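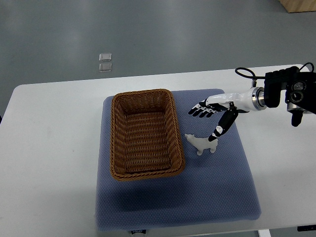
3.2 Datenerhebung am Tisch

Abb. 4: Tierfigur neben dem leeren Korb, Hand rechts oberhalb der Figur. Kopfkamera, Platz Erkitz.

Aufgabe in allen Durchgängen gleich: Figur greifen, in den Korb legen, Hand zurück. Gesteuert per Teleoperation, Aufzeichnung mit Cisternas (interne Version, Parameter siehe Anhang B). Insgesamt 677 Episoden, verteilt auf 2 Arbeitsplätze, Stumberg und Erkitz. Bildrate 20 Hz, Gelenkwinkel und Kamerabild auf gemeinsame Zeitbasis gebracht. Nach jeweils 20 Episoden neue Startpose der Figur, auch die Blickrichtung wird dabei gedreht. Korb bleibt innerhalb eines Blocks liegen.

Matte als Unterlage beibehalten, auf der blanken Tischplatte rutschte die Figur bei Berührung zu leicht weg. Heller Körper auf blaugrauem Grund lässt sich ausserdem gut segmentieren, siehe Abb. 4. Schwieriger der Abstand zum Korb: steht die Figur so dicht am Rand wie hier, bleibt für die Finger wenig Platz. Solche Startlagen bewusst nicht aussortiert.

Fehlgriffe ebenfalls behalten, aber mit eigenem Label. Abbruch nur bei Verbindungsverlust oder wenn die Figur vom Tisch fällt. Annotation der Phasen (Annähern, Greifen, Heben, Ablegen) halbautomatisch über die Fingerströme, danach Sichtprüfung. Grenze zwischen Annähern und Greifen bleibt dabei unscharf, vorallem beim Daumen, der oft früh abgesenkt wird. Wir setzen sie auf den ersten Kontakt. Für den Vergleich mit Fakbridge (Abschnitt 4) werden nur die Episoden ohne Abruch verwendet.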